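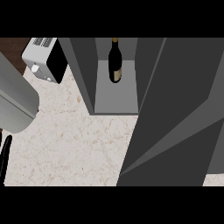 In July our small office was invited to see the Govindasamy plant, where they make wall panels and ceiling boards from wood wool and cement. We are three people who do interior fitting works, mostly classrooms, clinics and small restaurants, and until now I knew these boards only from the pallet. I wrote these notes on the train home and corrected them later, so they may jump a little.

The plant stands behind a sawmill, on a road which the map shows as closed. It is open. We arrived at 8:40, signed the book and received shoes with steel caps, because mine were not accepted. Our guide was Khoa Tăng from the production side. He speaks quickly and walks even more quickly, and in the noisy halls I had to ask him many things twice. He never seemed to mind.

The wood yard

The tour begins outside, with the logs. They use spruce, cut to short lengths and stored in the open air under a roof without walls. I expected that the wood would go directly to the machine from the sawmill, but it waits for months. Fresh wood contains sugars which disturb the setting of the cement, and during storage a part of these sugars is lost. Khoa showed us two slices from test boards, one made with fresh wood and one with stored wood. The first I could crumble with my fingers at the corner. The second I could not.

The bark is removed before storage and goes to the boiler. He said that pieces of bark in the board make brown spots under white paint, even after a year. We had exactly this problem in a school corridor, and we blamed the painter. I should probably telephone him.

Shredding

The shredding machine is older than I thought it would be. The short log is clamped and a set of knives moves along it, first small scoring knives, then the wide one, and long curled threads of wood fall on a belt. The width of the thread is decided by the distance between the scoring knives. They make three widths here. The finest one gives the quiet, almost textile surface that architects ask for. The widest is sold mainly for garages and for the underside of concrete slabs, where it also works as lost formwork.

I asked if the fine one absorbs sound better. The answer was that the thickness and the air gap behind the board matter much more than the thread. With the board fixed directly on concrete, the low tones are hardly touched. With an air gap, and mineral wool in the gap, the same board behaves quite differently. I knew this from the tables, but it is another thing to hear it, and later in the day we did hear it.

Mixing and pressing

The threads are wetted with a salt solution and then meet the cement in a long drum. The belt with the wet mixture smells like a new cellar. From there it is spread in moulds, and the moulds are stacked and pressed under weight until the next day. The forming line has two workers, one of whom does only one thing: he looks at the corners of each mould and adds a handful of mixture where it is thin. I watched him for some minutes. It looks like a simple job, but he did not add at every mould, and I could not see any difference between the ones he chose and the ones he left.

After the moulds are opened, the boards stand on their edges in the curing hall. Here the standard board is 2000 mm long. I write this down because our supplier's list shows also other lengths, and Khoa said that the others are cut to order from a different mould and need longer delivery. For our next project I will draw the ceiling with the standard length and save some waiting.

Cutting and edges

When cured, the boards are trimmed and the edges are milled. There are four edge types, and this was for me the most useful part of the tour. The bevelled edge hides small differences of level between neighbours. The straight edge does not hide anything, and Khoa advised against it on timber battens if the battens are not planed. He took two boards and laid them on a bench with a thin piece of card under one. With the straight edge, you saw the step from the other side of the room. With the bevel I had to search for it with my hand.

The third type is rebated for a visible metal grid, and the fourth has a groove, so that the profile disappears. The groove boards look best, but one cannot easily take out a single board afterwards. For a corridor where the electrician comes back every year, I would not use them.

For the screws, they recommend to keep away from the corner by at least two finger widths of a strong hand (his words, the data sheet gives it in millimetres). The screw head is painted in the colour of the board and should be driven only until it sits with the threads of the wood. If it is driven deeper, it makes a crater that catches the light from windows. A good cordless driver with a depth stop costs less than one ceiling repaired.

The paint room

White is sprayed in two passes, from two opposite directions, so that the sides of the threads are also covered. Natural grey is not painted at all, and the colour varies with the cement. If you order grey boards for one room, order them together. They mark the pallets with a batch number, which I had seen many times without asking what it was for.

One visitor from another group asked about painting again after some years. It is possible, with thin paint and a spray gun. A roller closes the pores between the threads and the board then reflects more sound than before. Khoa had brought a spoiled board from a music school for such questions. It looked very clean and very white. When I clapped near it, and then near a new one, I believed him.

Lunch

We ate in the canteen, which has their own boards on the ceiling and part of the wall. It was full and we could speak with normal voices. The soup was good — lentils with something sour. The coffee was less good.

At the table I sat by Myung-ja Seo, who fits out clinics and came with a group from Osoretti. She has a strong opinion against wood wool in treatment rooms, for reasons of cleaning, and uses it only in waiting areas and offices. In treatment rooms she puts smooth metal panels with small holes and a fleece behind. We discussed suspended heights for a long time, with drawings on a paper napkin. She keeps the napkin, I have the memory.

The listening room

In the afternoon we were shown two rooms of equal size, side by side. One has a plain plaster ceiling and hard walls. The other has boards from the Jelutia series on a suspended frame with wool above. One person reads a text aloud in each room and the others listen from the back. In the plastered room I understood the words but I became tired after a few sentences, and as a person who works in a second language I notice this earlier than others. In the treated room it was easy.

They also hung panels on one wall only, then took them away again while someone was talking. With the ceiling alone there remained a kind of flutter between the two bare walls. With the one wall covered it was gone. So for small meeting rooms I will now propose the ceiling and one wall, even if the client wants to pay only for the ceiling. I will at least ask.

What I did not like

The presentation in the last hour was too long. There were 108 slides, I know this because the number stood at the bottom of each one, and a large part was about the Duvow hanger, a new clip for fixing the profile to the raw ceiling. The clip itself is clever: it is turned by a quarter and locks, and the height is adjusted from below with one finger. But we were given no sample to try with gloves on, above the head, on a ladder, and that is how we work. I asked for the permitted load with a lamp fixed to the profile and was promised an answer by e-mail.

I also missed information about old boards. What does one do with them after demolition? Khoa said that clean offcuts from their own cutting go back into the mixture in small quantity, but boards from building sites are not taken back, because of screws and paint. At our site they go with mixed rubble, for which we pay.

Practical remarks for those who want to go

Visits are for groups of up to twelve and you must register through your dealer. The tour takes a full day with lunch. Bring your own safety shoes if you have them, the borrowed ones are hard. Bring ear protection also, the foam plugs at the entrance are small. In the curing hall it is warm and damp, so a thick jacket is not comfortable, but the wood yard is windy. Photographs are allowed everywhere except at the forming line.

I took home four edge samples, tied together with string, and a printed guide for fixing on timber battens. Both are in our office on the shelf by the window, and whoever from our regular partners wants to borrow them may do so. I will add the answer about the lamp load when it comes.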